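Notebook, August 19, 2018
Shelf storage of roasted coffee, foil pouches, Ovbridge bench 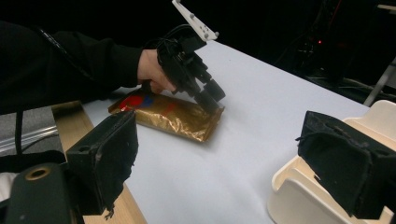
Gold foil pouch on the table, red and blue print near one end.

Purpose: decide whether the gold foil stock holds flavor and moisture as well as the heavier Stustier laminate we have used since February. The gold stock is cheaper and folds more easily. Supplier data sheet gives no figure for the seam, only for flat film, so the seam is what I am testing.

Setup. One roast lot, Ollelum medium, rested two days, then packed at 209 g per pouch. Half in gold foil, half in Stustier. All sealed on the Esquivel bar sealer, dwell setting unchanged between materials. Held in the warm cabinet at 31 C. Controls in screw-top glass, same cabinet, bottom shelf.

Weighing. Balance zeroed before each pouch. Pouches wiped with a dry cloth first, then left on the bench to come to room temperature. First round I skipped the wait and the readings drifted upward for several minutes. Those readings are struck out on the previous page and should not be used.

Results so far. Mass change in the Stustier pouches is within the scatter of the balance. Gold foil is the same for most of the set. One gold pouch, no. 167, gained well outside the scatter. Dunked it in the water tray and pressed: fine line of bubbles at the corner where the side fold meets the top seal. Face of the pouch tight, including along the creases, which I had expected to be the weak point.

Opened no. 167 and cut out the corner. Under the loupe the inner layer has not flowed into the step where four thicknesses become two. Same place on a good pouch is filled. Bar temperature may be fine and the dwell too short for the folded part. Charoen Kaewsai thinks the jaw is out of parallel and wants carbon paper run across it before anyone touches the settings. Agreed, that comes first.

Cupping. Vlastimil Bednárik and I tasted blind, one pouch of each material plus glass. No difference either of us could call between gold and Stustier. Glass slightly flatter. No. 167 not cupped.

To do:
Carbon paper test on the Esquivel, both ends of the bar.
Reseal a short set with longer dwell, gold only.
Ask supplier for inner layer thickness and melt range.
Replace the cabinet thermometer, it sticks when the door is opened.
Next weighing at the usual interval, same balance.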